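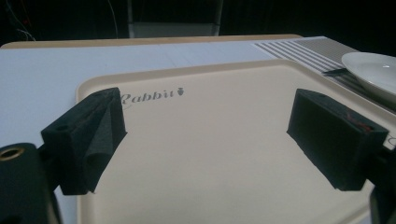 Beige trays - scratches, stains and whether to wipe or wash

tamt
Posts: 60
I have one of the big beige plastic trays with the rounded corners, the kind with "Rabbit" written on it in cursive. It lives on a white table and gets used for breakfast and for sorting beads in the afternoon. The plastic is fine so far but I would like to keep it that way. Does anyone put theirs in the dishwasher? Mine came secondhand with no paperwork.

Also open to suggestions for a second tray. The rim on this one is pretty low.

graca_c
Posts: 2,585
I would not put it in the dishwasher without knowing what plastic it is. I had a Jullier tray that went in on the bottom rack and came out bowed in the middle. It rocked on the table after that and I ended up using it under plants.

Warm water, dish soap, soft sponge. Dry it flat.

louro_s
Posts: 2,000
Top rack is fine. I have washed plastic trays on the top rack for years. Graça's was on the bottom, right over the heater.

graca_c
A tray that size won't fit on my top rack. Yours must have a taller machine.

louro_s
It goes in at a slant if you take the cup shelf out. But OK, depends on the dishwasher.

raquel.cordeiro
Is the lettering printed on the surface or under it? That's what I would worry about. I had a Drilska tray with a name on it and the last 2 letters rubbed off from scrubbing.

tamt
I can't tell. It's dark gray and feels smooth when I run a thumb over it. There's a tiny logo after the word too, either a rabbit head or an acorn. My daughter says acorn.

raquel.cordeiro
Then go easy around that corner. No scouring powder.

florencio
Baking soda paste is OK for tea stains. I leave it on ten minutes and rinse. Light colored plastic picks up tea and turmeric fast.

raquel.cordeiro
Baking soda is still an abrasive. I wouldn't use it on printing.

florencio
I said stains. Nobody is telling her to scrub the name off.

louro_s
On the second tray - for beads I'd get something with a higher rim. A low one is good for breakfast since you can slide a plate off, but beads go right over it. I use an Aguirre baking tray with a piece of felt cut to fit. The felt stops them rolling.

graca_c
Agree about the felt. A dish towel works too if you don't want to cut anything.

tamt
Thanks all. I'll stay with hand washing for now. Tried a dish towel on it this morning and it bunches up at the corners, so felt is probably the way to go. Does it need to be glued?

louro_s
No glue. Cut it a little small and lay it in. You want to be able to lift it out and shake it.

florencio
Lolov had felt by the yard in April, not sure about now.

tamt
What thickness?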